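The Big Room at Dondwood: Floor, Tables and a Very High Ceiling

We moved into the hall at Dondwood in June, and I still look up every time I walk in. The ceiling is the best thing about the place -- white, beamed and far higher than anything we had at Pelletier! There's a mezzanine with its own row of little lights, plenty of wall to hang shelves on, and enough floor that several tables can be in use without anybody bumping elbows.

The tables are small on purpose. We like to set out a few everyday things on each one (cups, dishes, bottles, whatever the kitchen shelf can spare), work with them for a while, then swap them for something else. The red cup has become a favorite and shows up all over this gallery. The pink dish and its bottle are newer, and I'm very fond of them too.

Gallery 11, afternoon: cups, dishes and bottles

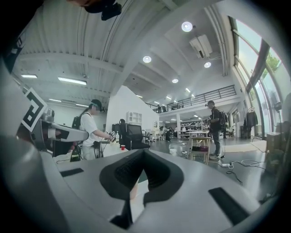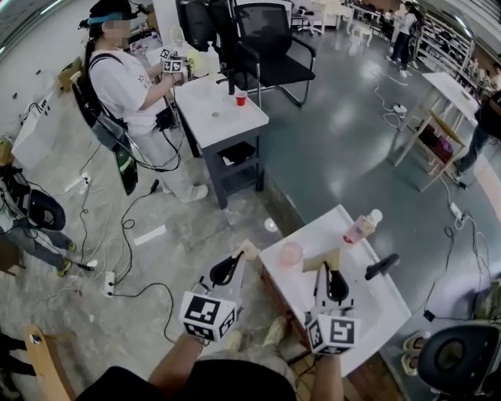
Plenty going on across the hall, with the red cup out and a black mesh chair close by.

The white tables came from Indberg, and we're so happy with them. They wipe clean in seconds and two people can shift one across the room without scraping anything. The stools were a bargain lot from Brultirau -- light, stackable and much comfier than they look.

Still on the wish list: more shelving, a bigger box of dishes in different colors, and a proper spot for coats and bags. If you have cups or bowls looking for a new home, bring them along! Odd ones are very welcome, and chips don't bother us a bit.

More pictures of the mezzanine and the kitchen corner are in Gallery 12.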